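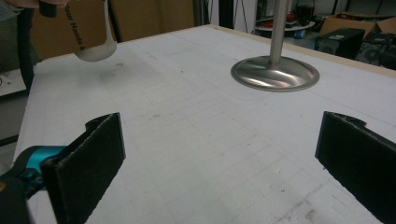
Tabletop with grid lines and a pencil curve

Military and Veterans Reporting Desk, Erorham Courier
Progress report to the Kashyap Fund
May 1, 2019

Prepared for: Manju Kashyap
Prepared by: Shalini Awasthi, desk editor

Staffing

Both reporter positions paid for by the grant are filled. Mohit Garg covers the base at Vekemville, including housing, contracts and the schools that serve military families. Michalis Konstantinidis covers veterans' health and benefits. Sushil Lodhi edits the weekly newsletter and handles the tip line half time. His other half-time duties are paid from the paper's own budget and do not appear in the expense sheet.

Published work

The desk published 43 stories in the reporting period. Most were news stories of ordinary length. Four were longer investigations, and those took up the larger share of reporting time. The first looked at mold complaints in base housing and was built on maintenance requests that families shared with us. Two dealt with delays in disability claims. The last, on a moving contractor that lost household goods during transfers, ran a week later than planned after the contractor asked for more time to answer our questions. We gave it the time, and its reply is included in full with the online version.

We ran one correction, on a story that gave the wrong rank for a retired officer. It was fixed the same day and a note was added at the bottom. 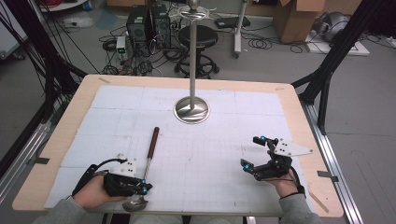
Records requests are the slowest part of the work. We have 15 requests open with federal and state offices. Several were acknowledged and have not moved since. Mohit has narrowed the wording on the housing inspection requests, as the records officer suggested, and resubmitted them. If the inspection reports do not arrive by the end of the next period, we will publish what we have from tenants and former inspectors.

Newsletter and contact with readers

The newsletter moved to Trumo at the start of the period. The old subscriber list had many dead addresses, and Sushil removed these before the move, so the list is shorter than the one in our last report. Replies from readers have gone up. Over 50 people have written to the tip line since we began printing each reporter's email address and phone number at the end of every story. We also added a number for secure messages, which active-duty readers had asked for.

Budget

Spending is close to plan. Travel is under budget, as Vekemville can be reached by car in a morning. Legal review is over budget on account of the contractor story. We ask permission to move the unspent travel money to the legal line. The total would stay the same.

Next period

Michalis will report on rural clinic hours and the phone appointment system. Mohit will stay with housing. We plan an evening meeting for military spouses at the Vekemville library and will send the date once the room is confirmed. The signed expense sheet and the list of story links are attached separately.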